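Search products, guides, spare parts

Search

Ziltel Hand-Held Teaching Gripper

Print this page | E-mail this page

The Ziltel is a two-jaw gripper you hold in your own hand to show a robot how a job is done. You pick things up with it, you put them down, you fold and pull and tuck, and every movement is saved along with what the gripper's own camera saw. Later the same recordings are used to train an arm that carries the same pair of jaws. There is no arm to drag around while you teach, and no joystick to learn. Most people get the hang of it in an afternoon, and a good many of them don't want to give it back!

We have been making teaching tools at Brestomov for a while now, and this is the one we reach for ourselves. Anouk Dewulf, who drew the first version of the linkage, still keeps a worn-out pair of fingertips from it on her desk. The jaws have changed a great deal. The idea is the same: the person teaching should feel what the robot is going to feel, or as near to it as we can manage.

How it works

Squeeze the trigger and the jaws close. Let go and they open. The linkage is purely mechanical, so if the thing you're holding is stiff, you feel it in your finger, and if it starts to slip you feel that too. An encoder at the trigger shaft records the opening of the jaws the whole time, and the camera looks out over the top of the linkage so that both fingertips are always in view.

Position is worked out from the camera picture and the motion sensor together. You don't have to put up markers or stand inside a ring of sensors. A room with furniture in it is fine, and is better than a bare one – the tracking likes corners, patterns and clutter.

Each recording is called a take. A take starts with a short press of the side button and ends with another. Two quick presses throw the take away, and we suggest getting used to doing that early. A half-second of hesitation does no harm at all. A dropped object that you scoop up again and carry on with is more of a judgment call, and there's a section on that in the handbook (some teams keep these takes under a separate label, and we think they're right to).

Remote control with Davbridge

Some jobs are easier to teach on the arm itself. If the reach is long, or the arm has to come in from one side to clear a shelf, it helps to see where the elbow goes. For that there is Davbridge, our link software, which turns the same hand-held gripper into a remote control. Stand where you can see the arm, hold down the side button, and the arm follows your hand. Release and it stops where it is. You can then shift your own stance, get comfortable, press again and carry on from there.

The two ways of working write the same kind of file, so you can mix them in one training set. We often start a job by hand, get plenty of takes down quickly, and then add a smaller batch by remote control for the awkward spots. Kelly Ashworth ran our towel and pillowcase trial that way and ended up with 1741 takes, most of them hand-held. The arm's folding improved noticeably once the remote-control batch went in, mainly at the far side of the table where it had been coming in too flat.

Davbridge needs a wired connection to the arm. It will run over wireless, and we have done it for demonstrations, but the lag comes and goes and it makes people overcorrect.

Fingertips

The tips are soft, with a little give from front to back, and they pull straight off for cleaning. Wash them in warm water with dish soap and let them air dry. Don't use alcohol wipes, which harden the surface over time. Replace both tips of a pair together.

Standard tips suit cloth, cartons, fruit, small tools and most kitchen things. Narrow tips are sold separately for cards, cables and zipper pulls. If you change to narrow tips on the hand-held unit, change them on the arm as well, and start a new training set. We get more support mail about this than about anything else on the page.

Teaching with soft goods

Cloth is where hand teaching really earns its keep. It never lies the same way twice, and writing out rules for where to grab it is miserable work. Straps and handles are our favorite starting exercise, and they're a lovely way to learn the trigger. Take hold with the strap standing up between the two fingertips, as with the peach-beige one at the table corner, where it folds over into a flattened loop on the right and hangs down behind the gripper. Watch the loop as well as the tips while you move, and keep your wrist slow. Vary where on the strap you take hold from one take to the next, and come at it from different sides of the table. If your takes all start from the same spot, the arm will learn that spot very well and little else. 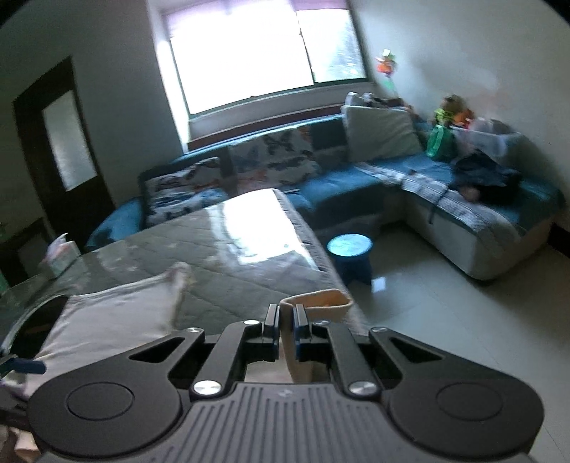 Real rooms make good classrooms. The first month we only recorded at a plain workbench, and the arm was hopeless as soon as it met anything else. Since then we've taught at kitchen counters, on beds and at living-room tables. A cream-colored cloth item like the one lying to the left of the jaws, with a raised corner and a seam along its upper edge, gives the arm something it has to tell apart from the strap, and a glossy clear table cover with strong window light on it is just the sort of surface it will run into in somebody's home. Leave the tissue box where it is. Leave the cushions too. We do like to see a few takes with the curtains drawn and the lamps on, so the training set covers evening as well as day.

For a first soft-goods task, plan on 192 takes. That number comes from our own starter exercise and it's generous, but cloth rewards generosity. Split them between two people if you can. Hands differ more than you'd think, and an arm taught by one very neat person tends to be fussy.

Battery and storage

One charge gives 80 minutes of recording. The battery slides out of the handle and a spare is in the case, so you can keep going while the first one charges. Takes are stored on the unit and copied across by cable. The small light by the trigger turns amber when space is getting low, and it won't let you start a take it can't finish.

In the case

Hand-held gripper with standard fingertips fitted
2 batteries and charger
Spare pair of standard fingertips
Data cable
Wrist strap
Calibration card
Printed quick guide

The matching jaw set for the arm is ordered separately, as arms differ in their mounting plates. Tell us which arm you have and we'll send the right plate with it.

Works with Lightfoot

If your arm rides on a Lightfoot wheeled base, takes can include the base's position too. Stop the base before you begin a take and leave it parked until the end. Teaching while the base is moving is something we're working on and we're very excited about it, but it isn't ready, and the current software will refuse to start.

Calibration

Do this when the unit arrives, after any drop, and whenever you change tips. Lay the calibration card flat, hold the gripper over it, and follow the prompts. Close the jaws fully when asked, then open them fully, then close them once more. It takes less time than making coffee. If the prompts keep sending you back to the first step, check that a tip hasn't been pushed on crooked.

Software version 2 came out in February 2023 and is free for all owners. It reads older takes without converting them. The main addition is a viewer that plays a take alongside the jaw opening as a moving line, which makes it much quicker to find the moment when a grip went wrong – we've been using it on our oldest recordings and finding all sorts of things.

Loan units are available for schools and small workshops. Write to Kelly Ashworth at the Brestomov front office, say what you'd like to teach and what arm you have, and she'll reply with the next free slot.

Print this page | E-mail this page

We use cookies to remember your search settings. Accept | Change settings

Get the Brestomov newsletter: new tips, new plates, software notes. Your e-mail address | Sign up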